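Why Small Things Need Small Drawers

Have you ever gone looking for one particular button, or the tiny wheel from a toy car, and ended up with the whole toy box upside down on the rug? It happens in nearly every house. Small things are very good at sliding under big things, and once they get to the bottom of a deep box they stay there until somebody tips it out.

People who work with small parts every day, like the ones who mend clocks or sew costumes, worked out an answer a long time ago. They gave each kind of little thing its own little drawer. Put a lot of those drawers together in one case and you have a drawer organizer.

The case on the outside is called the frame. It is the part that stays still and holds everything up. Between the drawers there are walls, called dividers, and they keep each drawer in its own lane so that it slides straight in and straight out. If you have ever pushed a dresser drawer in crooked and felt it get stuck, you know why a good straight lane matters!

Some organizers have drawers that are all alike. Others mix the sizes, with narrow ones for things like beads and wide ones for things like markers or spools of thread. When you are filling one up, it helps to lay your treasures out in piles first. Look at your biggest pile and give it the biggest drawer, then work your way down to the smallest.

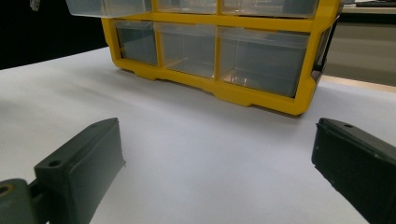
Why are the drawers so often made of clear plastic?
Clear plastic lets you see what is inside before you open anything. If you are hunting for red beads, your eyes can do the hunting while your hands wait, and you only have to pull out one drawer.

Clear drawers are good at something else too, and that is showing you when you are running low. In the craft room at the Clerby Library there is a wall of them, 272 drawers in all, and the children who come to the after-school club can see from across the room when the googly eyes are nearly gone (the googly eyes are always nearly gone).

Now, you don't need a wall of drawers at home. You don't even need to buy one organizer. Empty matchboxes glued together in a stack work very nicely - ask a grown-up to take the matches out and put them somewhere safe - and so does an egg carton, if you don't mind that everything is out in the open.

Try this on a rainy afternoon. Collect 28 small things from around your room, anything at all, as long as it is yours. Sort them by color and see how many piles you get. Then mix them up and sort them again by what they are for. You will probably find that the piles come out quite different, and you can choose whichever way makes more sense to you. That is your own system, and it doesn't have to match anybody else's.

One last thing to remember is that beads, buttons and other little pieces can be dangerous for babies and pets, who like to put things in their mouths. Keep your drawers up high on a shelf or a table, and push each one all the way in when you have finished with it.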